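Home | Stories | How Things Work | Ask a Grown-Up
Reading time: 4 minutes

How Does a Robot Learn to Pick Up a Paper Cup?

Pick up a paper cup the next time you have one handy, and pay attention to your fingers. You squeeze a little, but you stop before the cup folds in, and you do all of it while thinking about lunch. Your hands have had years of practice!

At a packing company called Pliltov, people have been picking up paper cups all day long for years. Cups have to be moved and stacked before they can go into boxes, and on a busy day in December one person might handle more than 643 of them. That makes for very tired wrists. So the company decided that a robot should take over some of the lifting, and the people who knew cups best would be the ones to teach it.

Ketsara Nuchit is one of those teachers. She has packed cups for 18 years, and now she spends part of her day holding a gripper – a tool with two fingers that open and close, a bit like the tongs you might use for corn on the cob. She does her usual job with it, and a camera on the tool records how each cup is held. Later on, a computer studies the recordings, over and over, until it starts to find the pattern.
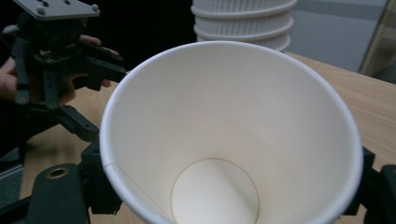
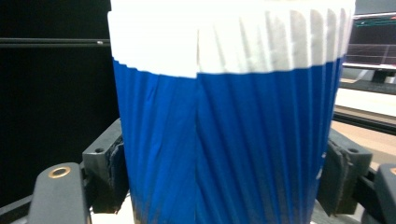 What makes cups so tricky?

Paper bends, and that is most of the trouble. If the fingers press too softly, the cup slips away, and if they press too hard, it gets squashed. Some cups have smooth sides and some have lots of tiny folds, called pleats, and each kind needs its own careful touch. Ketsara recorded 153 pickups in her first week, and she says the wobbly ones were useful too.

What happens to people's jobs?

This is a very good question, and grown-ups ask it a lot as well. At Pliltov, the packers still check the cups, fix jams and decide when something looks wrong. Some of them like the change, especially the ones with sore wrists. Others miss chatting across the table while they stack, and a few worry that there will be less work for them later. The company holds a meeting every month where anybody can talk about it.

Ketsara still likes to stack by hand for the last 60 minutes of her day. She puts the radio on and off she goes.

More to read
Why Do Elevators Need So Many Buttons?
The Night Shift at a Bread Factory
Who Sorts the Mail?
What Is a Conveyor Belt?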